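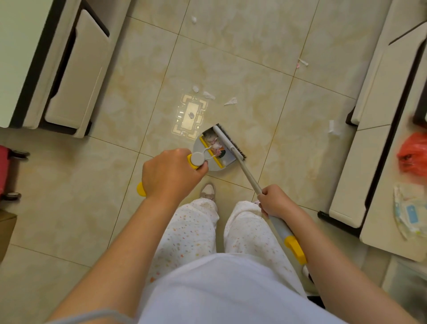 Sweeping paper scraps into a dustpan with a built-in comb strip on a marble-patterned tile floor.

Skollness, 04/04/2019. Urnero has published its household sweeping guide for hard floors, covering glossy tile, sealed stone and vinyl. The guide draws on a home trial run in February, in which 184 households kept a log of daily sweeping. The logs record 722 sessions.

Paper and tissue scraps were the most frequent debris on tile, noted in 302 sessions. Hair and fluff followed. Participants reported that light scraps moved ahead of the bristles when the stroke was fast.

The guide recommends short strokes toward the pan, with the front lip held flat to the floor. On tile with recessed grout, the final strokes should follow the joint. Hair and fluff are removed from the bristles by drawing them through the comb strip over the pan before it is emptied. Bristles should be washed in lukewarm water and left to dry with the head off the floor.

The guide runs to 27 pages and is available free of charge from Urnero. Printed copies can be ordered through the Skollness office.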